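Ticket 348 – Petit ventilateur orange : ne démarre pas, ou démarre quand il veut
File : Petit matériel, site Toledo
Priorité : basse (relevée à moyenne vendredi, vu la chaleur)
Statut : en attente du demandeur

Description initiale
Le petit ventilateur orange ne tourne plus. Le grand, le blanc, va très bien, merci pour lui. J'ai essayé de changer de prise, de câble et de ton. Aucun effet.

Réponse du support, 9 h 40
Bonjour. Merci de préciser sur quoi il est branché. « Sur la prise » n'est pas une réponse, nous avons déjà eu le cas 2 fois ce mois-ci.

Demandeur, 10 h 05
Sur le petit adaptateur rose, câble USB noir. Un seul câble branché dessus, l'autre port est libre.

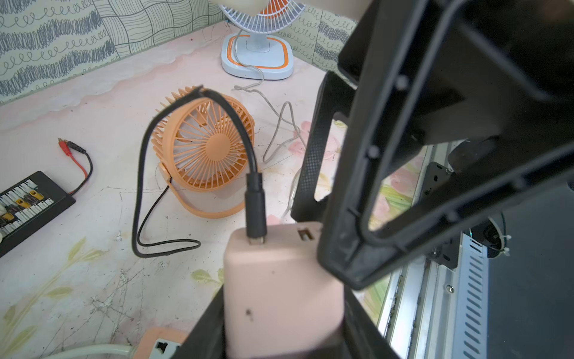 J'ajoute que le ventilateur est arrivé dans le colis Gindbridge avec une notice en 7 langues, dont aucune ne dit combien il consomme. La page « dépannage » conseille de vérifier que l'appareil est allumé. J'ai vérifié.

Support, 10 h 30
Dans l'ordre, s'il vous plaît :
1. Débrancher le câble côté adaptateur, attendre, rebrancher à fond. Pas « presque à fond ».
2. Essayer le port voisin.
3. Essayer le même câble sur le hub de charge orange.
Notez le résultat à chaque étape. Si vous changez le câble et le port en même temps, nous ne saurons rien, ni vous ni nous.

Demandeur, 11 h 50
Étape 1 : rien. Étape 2 : trois secondes de rotation, puis le silence. Étape 3 : il tourne, il s'arrête, il repart si on penche le câble vers la gauche. J'ai donc un ventilateur qui fonctionne à condition de lui tenir la main, ce qui limite un peu l'intérêt de la chose.

Support, 12 h 10
Faux contact probable dans la fiche, côté USB. Le moteur semble hors de cause. Avant de commander quoi que ce soit chez Skindar, merci de dégager la table : avec deux ventilateurs, un hub, une multiprise et des câbles dans tous les sens, on finit par tester celui du voisin. C'est arrivé, dossier classé « résolu » pendant une semaine.

Demandeur, 14 h 20
Table rangée, selon mes critères. La mallette noire est restée au fond, à côté de la multiprise. Le câble blanc est en botte à gauche. Les pinces crocodile rouges aussi sont de sortie, au cas où quelqu'un voudrait mesurer pour de vrai.

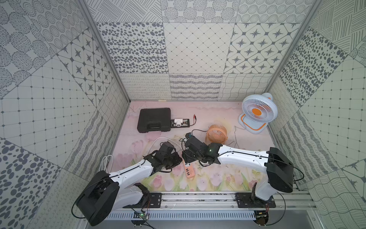 Pièce jointe 2 : la table, avec le ventilateur orange sur le dos devant le grand blanc.

Support, 14 h 45
Reçu. Câble de remplacement demandé au stock Zorkgate, même longueur, noir également – ils n'ont que ça. Gardez l'ancien, mais mettez-lui une étiquette, sinon il retournera dans le tiroir et nous nous reparlerons en octobre.

Demandeur, 14 h 52
Étiquette faite. Elle ne tient pas.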